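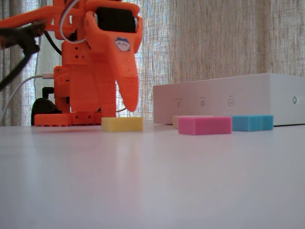 Bernisent desktop arm, printed in orange, with soft foam blocks on a white tabletop.

Bernisent Desktop Arm, Classroom and Bench Kit
Sold by Fandero, Grademdale

The Bernisent is a 3D-printed arm for first pick-and-place work. Order by the station: one arm, one power supply and one set of foam blocks.

What to budget for
Arm kit, unassembled: allow 4 hours to build
Table space: 65 cm wide by 35 cm deep, clear of other equipment
Spare servos: one for every two arms
Printed finger: replace when the tip wears
Foam blocks: sold in mixed colors, or cut your own

The arm needs a wall outlet within reach and a computer with a free USB port. The computer is not included. Extension cables are listed under Accessories.

Planning a larger order
Orders of 7 stations or more ship on a pallet and need a delivery address with a loading door. Printed parts are made to order, so schools buying for fall should send a purchase order by April. Quotes do not include sales tax.

The Su software license is priced per computer and renews yearly. Put it on a separate budget line from the hardware.

Related: Spare parts | Printed finger | Request a quote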